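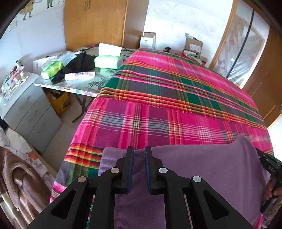
Folding big fabric on the bed: how do you get it square?

posted by Pestcombe

I do all my folding on the bed, on top of a plaid cover that has every color in it plus a few stripes for good measure. Small things are fine. The trouble starts with one large purple piece of cloth, soft, plain, bigger than my reach. I line up the top edge, smooth it, go for the right side, and by the time I've got hold of that corner the left has gone wavy again. The finished article looks like something a dog slept on. The shelf it has to go on is 18 inches deep. I have a folding table next to the bed but it's small and there are tissues on it. Is there a method, or do people just have longer arms than me?

Joubert
Member, 2,000 posts

Your cover is doing half the damage. A plaid with seams in it grabs soft cloth, so every time you pull one side the other side drags. Lay a smooth flat sheet over it first.

Then stop lifting corners one at a time. Straighten the long edge farthest from you and leave it alone. Take the near edge by both corners, hands wide, and carry it over to meet the far one. Smooth from the middle outward — if you start at one end you just push the wrinkle to the other end, where it waits for you. Turn the whole thing a quarter and do it again. After 2 folds it should be narrow enough to handle like a towel, and you can fold to fit the shelf from there.

On the plus side, you can use the lines of the plaid to check your edge before you cover them up. I use floorboards.

Worura

roll it

Essam Ezzat

Rolling works until you want the one at the bottom of the pile. I'd go with Joubert's way, but skip the sheet, as now you have a sheet to fold. Mine gets folded in half twice, badly, and goes on the shelf with the good edge facing out. Been doing that since July and my mother-in-law has only checked once.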